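I made it to the Jamier open day in Tilville this March, mostly for the free coffee and partly because Leilani Mercado had promised me I'd see a robot tidy a table. And I did, sort of!

The job was simple enough: pick up a little pack of tissues, drop it in the bin, do it again. The first 8 runs went great and people clapped every time (me too, I'm easy). Then on run 9 the arm came down, shut its fingers on nothing, swung over to the bin and let go of nothing, very politely. The screen said PLACED. It did that twice more before Isamu Uchida, who was running the demo, hit the red button. 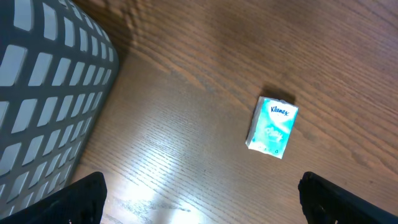 So I hung around and asked what had happened, and Isamu was really nice about it. The software checks that the fingers have closed, but it had stopped checking how far. Somebody had switched off the width check that morning to speed things up and it never got switched back on - easy to do, he said, with 10 other things going on.

The part that bugged me more was the stop. He pressed the button and the arm kept drifting for what felt like 2 whole seconds. There was a rope between us and the table, but a kid was leaning right over it. Su-chen Chien came across, moved the rope way back and pulled the plug on the demo until after lunch. Good call! They told us the slow stop was a setting too, and I'd love to hear what they find.

The afternoon runs went fine. I missed the tour of the paint room because I was still asking questions.

14 shares | 2 comments

Rafferty Mbeki: I was by the rope too. That drift gave me a jump.

Ansel Whitlock: Did they say if the width check is back on for good?

Recent posts
Blackwood craft fair, in the rain
A morning at the Jalamville bottling plant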